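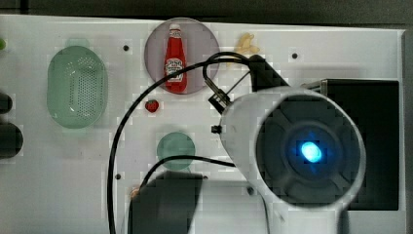 22nd July

Second go at the limescale business. I came in on a Sunday so that I could have the sink to myself, and I was right to, as the bench was covered by half past ten.

Background, for anyone picking this book up cold. Afroza Ranasinghe forwarded the leaflet from Pitow about their clip-on water conditioner, the one that goes round the outside of the pipe and has no moving parts, no cartridge and, as far as I can tell, no mechanism. The leaflet says it "changes the behaviour of the minerals". It doesn't say into what. Abreu sell one that looks the same to me in a different colour for a good deal more, and theirs comes with a graph that has no numbers on the upright axis. I asked both firms for test data in March. Pitow sent the leaflet again. Abreu sent a calendar.

So, kettles. Two of the same model, bought together, both descaled with citric acid and dried before the start. Kettle A filled from the tap with the clip on the pipe, kettle B from the tap in the back room, which comes off the same main but has nothing on it. Same fill line, same number of boils, lids left up to cool between. The plan was 137 boils each and we got to 137 each, though the last dozen or so on B were done in one long afternoon and I'm not happy about that. A kettle that never cools properly between boils may well scale differently. Marked in the log in red.

Dry weights this morning. I'm not copying out the whole table, it's on the clipboard. In short, both kettles put on scale, both by an amount I could see from across the room, and the difference between them is smaller than the difference I get from weighing the same kettle twice. The balance drifts when the outer door is opened, so I wedged it shut and did them all again. Same story.

Afroza's view is that the scale in A is "softer" and wipes off more easily. I tried it with a damp cloth and couldn't tell. She tried it and could. She also knew which kettle was which, and so did I, so neither of our opinions is worth writing down, except that I just have. If we're going to claim anything about softness then somebody who doesn't know has to do the wiping, with the labels underneath.

Hardness strips: both taps read the same, before and after boiling, to the nearest colour. The strips come in very wide steps and I don't trust them for anything fine. The pack says to read them after a minute in natural light. There is no natural light by that sink at any time of day.

Things that could be wrong with the test, in no order:

The back room tap runs through an older bit of pipe. I don't know what it's made of past the wall.

The clip may need flow to work, or may need no flow. The leaflet recommends it for "busy households" and also for "holiday homes".

Kettle A was moved to a different socket after the 8th boil when the first one started tripping. Can't see that it matters but it happened.

Someone made tea with B. I found a bag in the bin and the level down. One boil not logged, possibly more.

Cellholm have offered to lend us a proper ion-exchange softener for comparison. I'd like to take them up on it, mainly to have one thing in the room that ought to work. If the softener kettle stays clean and the other two fur up together then at least we know the method can find a difference when there is one. At present all I can say is that we didn't find one, and a sloppy enough test will always manage that.

I'm also wary of the 2,000 happy customers on the back of the Pitow leaflet. People who fit one tend to descale the kettle the same weekend and then notice how clean it is. I did exactly that at home with a magnet from a cupboard door and was pleased with it for a month.

To do:

Order fresh strips, or borrow the titration kit and do it properly.

Find out about the pipe.

Swap the kettles over, A to the back room and B to the clip, descale both and start again from nought. No more than 8 boils a day each, lids up, cooled to room temperature every time.

Sign on kettle B. A large one.

Ask Afroza to do the labels, and keep the key in her drawer until the wiping's finished.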